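The Kitchen Problem

At Fedstead, the robotics club has given up on combat. The spinning blades are in a cabinet, and the students who used to build them now spend their afternoons trying to get an arm to tidy a table. I went to see whether this counts as progress.

The club's entry for the Gilmartin Challenge is called Adum. It is one arm with a two-fingered gripper, and it cost 4000 dollars, most of it from a grant the students wrote themselves. The contest asks each team to clear and reset a table without a human touching anything. Seven schools have signed up. The rules run to 13 pages, two of them devoted to what a bowl is.

I should say that I have sat through a lot of student robotics, and I distrust the word "autonomous" when it shows up on a poster. Last year's winner, from Trurton, posted a video that got passed around as proof that household robots were nearly ready. It was sped up. The table had tape marks on it. Move the cup a few inches and you had a very expensive coat rack.

The Fedstead students know all this and are touchy about it. They don't use tape. They drive the arm by hand, over and over, record every run, and train a program to copy what they did. By September they had logged over 63 hours of it. Most of that time went to bowls and clear plastic, which are both miserable for a machine. A bowl is all curve, and a see-through box looks a lot like the table under it.
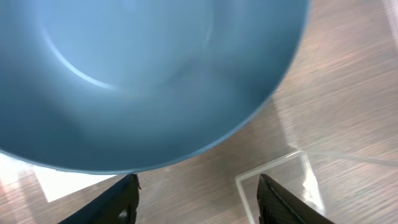

Whether hours of patient copying add up to skill is another matter. The club says the arm does better every week. Better at what? It was trained on this table, under these lights, with these dishes. I asked if I could bring a bowl from home and got a long pause, then a yes, then a question about what color it was.

Still, I'd take this over the blades. The students argue about failure rates at a volume I used to hear only for explosions, and they write the bad runs down. If Gilmartin wants to be useful, it could make every team do the same and print the numbers next to the trophies. The current rules ask only for a team's best run.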